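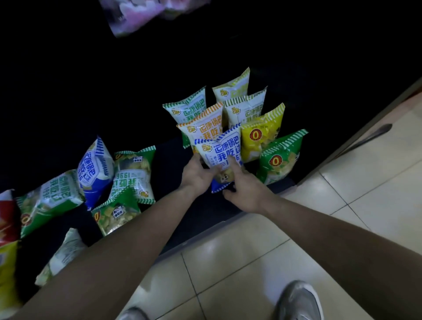 The Fimholm benchtop impulse sealer is sold for resealing and repacking dry goods: crackers, nuts, coffee, loose tea. I used it from April on for repacking bulk stock into 40-gram portions, next to the older Flornov sealer it was meant to replace.

The working parts are simple. A nichrome strip lies under a woven PTFE cover, and a silicone pad on the arm presses the film against it. A dial sets the pulse length from 1 to 8. There is no temperature readout. The element heats only while the arm is down, so idle power is limited to one indicator light. Out of the box the arm sat slightly high at the hinge end, and the first seals were weak over the last few millimeters. Loosening the two rear screws and shimming the bracket with a strip of card fixed it.

Setting the dial takes some scrap film. Plain polyethylene sealed cleanly at 3. Metallized laminate needed 5, and at 6 the inner layer started to pucker. Paper-faced pouches with a thin liner were the hardest, and I never found a setting that gave the same result twice.
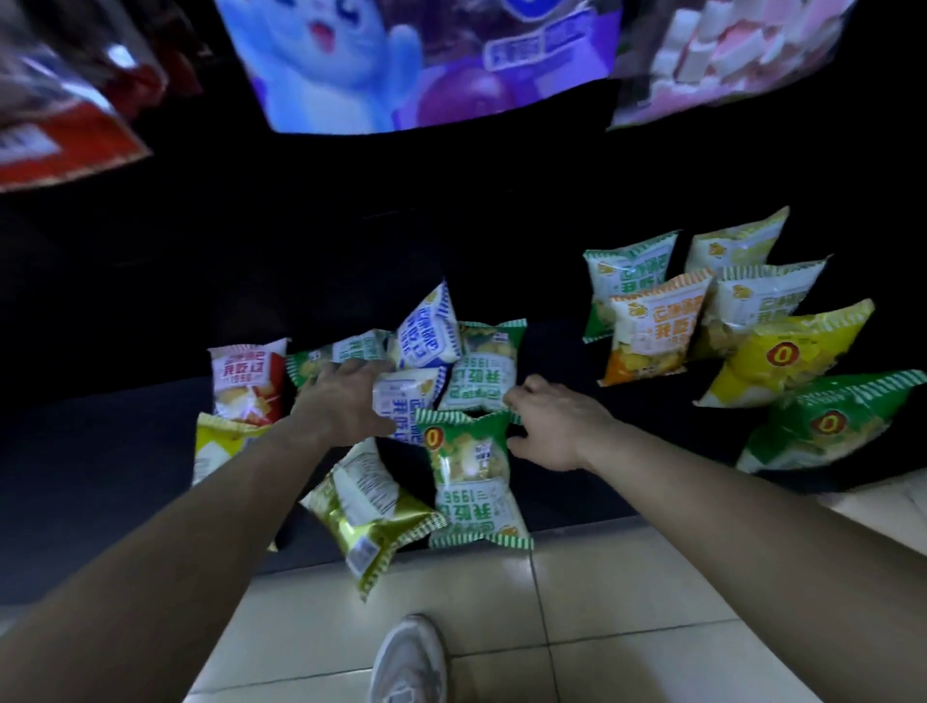

For the leak test I sealed 121 laminate pouches at setting 5, held each one under water, and pressed it flat with a board. Of these, 11 showed bubbles. Most of the leaks were at a crease where a side gusset folded into the seal line. Flattening the gusset by hand before lowering the arm reduced the problem, but it slows the work. The Flornov has a wider element and copes better with folds, although it takes longer to recover between pulses.

Crumbs are the other cause of failure. Salt and fine starch dust get onto the PTFE cover and leave pinholes in the next seal. I wiped the cover with a dry cloth every few minutes. Do this with the plug out.

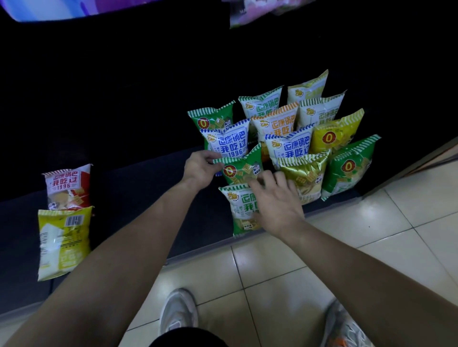
Lenuța Bucur
Equipment Reviewer

The supplied manual is one folded sheet. It gives the fuse rating and the order of assembly for the arm, and nothing on film types. El Sherbiny, the distributor, sent a longer PDF when I asked. The settings table in it matched my results for polyethylene and was one step too high for laminate.

Spare parts are easy to fit. The PTFE cover lifts off after four screws, and the element is held by a spring clip at each end. My first cover browned and split after 103 cycles at setting 6, well short of what I expected. The second has been used at 5 and below and is still intact. Two covers and one element come in the box. Skurkora elements of the same length also fit, but the end tabs need a light bend.

Good points: fast recovery, low idle draw, parts that can be changed with one screwdriver.
Bad points: hinge alignment, narrow seal, poor manual, no cutter.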